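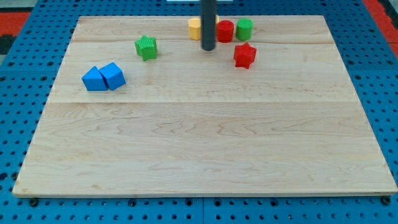 有读者来信说,如今的诗集腰封上个个是“十年一遇”，翻开却多半是把散文切成短行，他已经四年没有买过新诗了。本社收到这封信时，正在为译诗集《Vodis河上的八十六夜》拟写新闻稿。我们把拟好的第一稿作废，重写了下面这一篇。

Anodar出版社定于2024年9月3日发行《Vodis河上的八十六夜》。全书收短诗86首，原文与中译对照，首印1000册，不做毛边本，不做签名本，也没有腰封。

按惯例，新闻稿应当称此书“填补空白”。编辑部对这种说法有疑问。写河流的诗集已经太多，其中不少读起来像旅游手册。本书作者沿Vodis河住过一段时间，诗里写渡口的票价、淤泥、停工的水闸，也写夜里听不清的争吵。这些材料是否足以撑起一整本书，编辑部内部看法不一。审稿意见中有一条写道：“前70首可以信任，后面的开始重复自己。”作者读过这条意见，没有删诗，只把末尾几首的次序调换了。我们照此付印。

译文同样有争议。原作的断行依赖重音，中文没有对应的办法。译者放弃押韵，保留停顿，有几处念起来确实生硬。四首最难处理的诗各附两种译法，排在书后，孰优孰劣请读者自己看。有人认为这是译者拿不定主意，这个批评我们无法完全反驳。

此书四月曾入围Gemier诗歌翻译奖初选，未进入决选。我们不打算在封面上印“入围”二字。评奖能说明评委那一季读了什么，至于能否说明诗的好坏，本社持保留态度。

首发朗读会在Iyengar书店二楼举行，当晚七点开始，免费入场，不设嘉宾对谈。朗读只选书中十二首，原文、译文各读一遍，之后留时间给听众提问。不喜欢这本书的读者也可以来说说理由。

需要评论用书的媒体请与Anodar出版社宣传部联系，来信请注明刊物名称和预计刊发时间。样书不附推荐语，也不附供转载的通稿书评。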